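Milk proteins and descaling intervals on small boilers
Fevville Home Coffee Board > Machines and Maintenance

boilerplate_ken
Posted Friday, August 21, 2020

Town water in Fevville measures hard at my tap. I have a Conen single boiler, 2 years old, and the manual says to descale every 3 months. The shot counter reads 1,374. Steam pressure has dropped since winter and the wand now spits before it settles.

Texture is still acceptable once the wand is purged for longer. Most of what I make is large and milky, so the steam side does more work than the group.
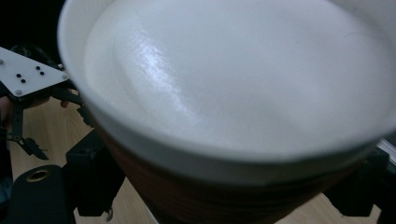

Ximeng Ren: Three months is too long on hard water if you steam daily. I do mine every six weeks with citric acid. Check the wand tip first, though – dried milk in the holes gives the same symptom as scale.

boilerplate_ken
Tip was soaked overnight and the holes are clear. No change.

longblack_62
Disagree with six weeks. Each descale strips a bit more from a brass boiler. Fit a softening cartridge in the tank and leave the boiler alone. My Filia has gone over two years that way.

Chenxi Zeng
A cartridge does nothing for scale that is already there. Descale once, then fit the cartridge. Also look at the pressure stat – a tired one cuts out early and no amount of acid will fix it.

longblack_62
Fair on the first point. I would still test the stat before opening a packet of anything.

boilerplate_ken
Gauge cuts out at 0.8 bar and the label says 1.1. I will adjust the stat first and report back.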